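Grarnthorpe dev notes, March: wrist-camera grasping on soft goods

1/ Notes on the control stack for fabric, bags mostly. The planner is Hoteck, the perception front end is ours, and the wrist camera is the only sensor the grasp scorer reads.

2/ Rims first. A thick rolled edge is a good target: high curvature, room for a finger on each side. The scorer ranks edge candidates by local thickness, then by clearance to whatever stands behind. 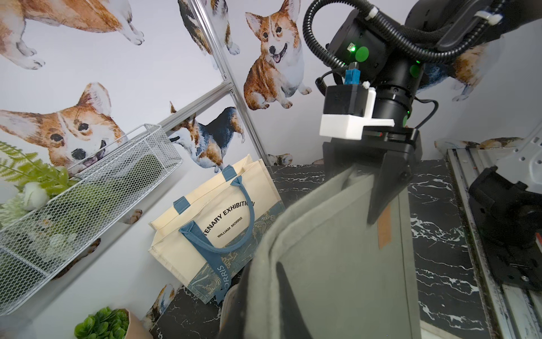

3/ Printed surfaces

4/ Print breaks the edge detector. The border of a printed panel is a stronger gradient than a canvas fold in soft light, so the old scorer proposed grasps along the artwork. You can't pinch ink.

5/ Fix: every edge candidate now needs a depth step or a shading ramp on one side. Text lines get masked before scoring. The mask costs 12 ms per cycle – fine at our rate. Captions that run parallel to the panel border were the worst case, two false edges side by side.

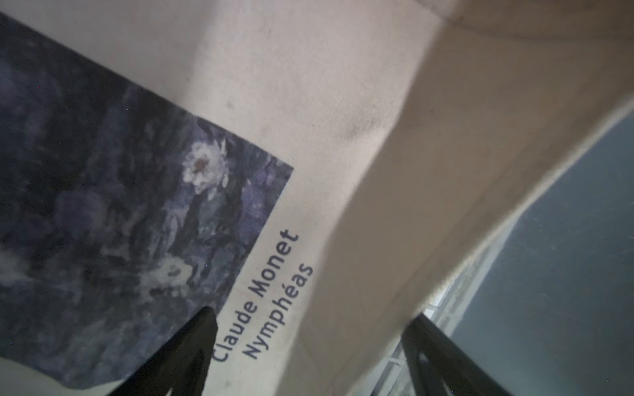
Győri asks why we don't train the scorer on more printed bags and drop the mask.

6/ We tried. 3,000 labeled crops, and it still liked high-contrast borders on any artwork it hadn't met. The mask is dumb and I can read its output in a log. It stays for now.

7/ Next, near-field occlusion. When a bag is very close to the lens it goes out of focus and covers a good part of the view. Segmentation then merges it with whatever has a similar color behind it. Patterned walls don't help. Printed animals get proposed as objects, with confidence I'd like to see on real ones.

8/ Two changes. A per-pixel blur estimate gates segmentation, so defocused regions are tagged "near, unknown" and kept as obstacles. Wall proposals are dropped when their points fit the wall plane within 14 mm. Flat items lying on the floor use a separate plane and survive the filter.

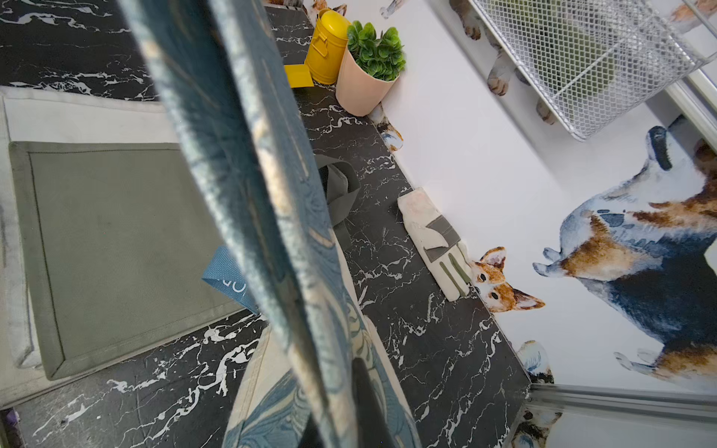

Sirarus wants to know if the blur gate slows down replanning.

9/ Slightly. Replans are capped at 100 ms and the gate fits inside that. If it overruns, the planner reuses the last obstacle map and halves the approach speed.

10/ Still open: strap loops. The obstacle map treats a loop as a solid blob, so the planner won't route a finger through it. Branch is up, tests are thin.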